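Progress Report to the Ruchti Fund: Surgical Residents' Housing, Mimville

Summary
The Fund's grant supports affordable rooms for residents at Mimville Hospital. All 80 rooms are now under lease.

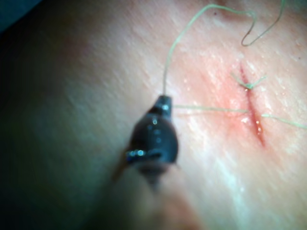
Occupancy
The waiting list stood at 200 in September. Priority goes to residents on night call.

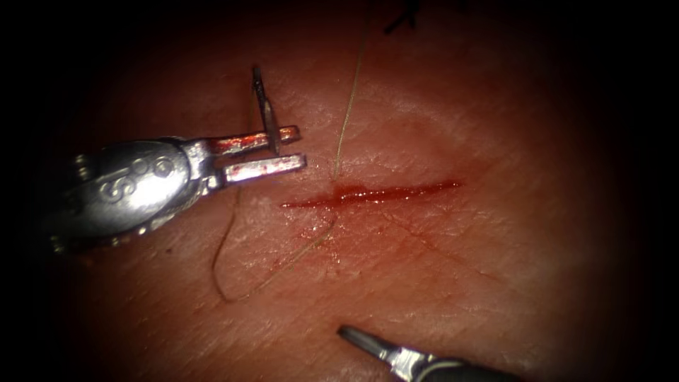

Rent remains at $642 a month, utilities included. The Tomitz building needs a new boiler, and two bids are under review. 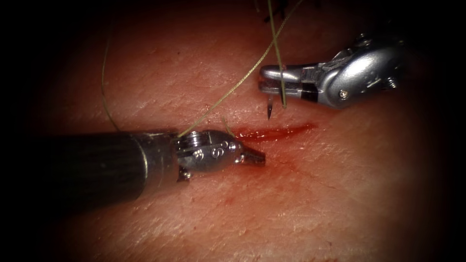

Dirceu Barbosa will present the bids at the next meeting.

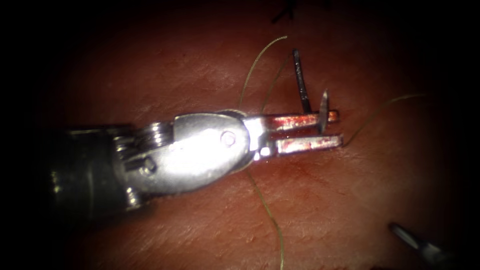
Next Period
Repairs to the Wostine Street entrance. Contact: Océane Campbell, ext. 2905.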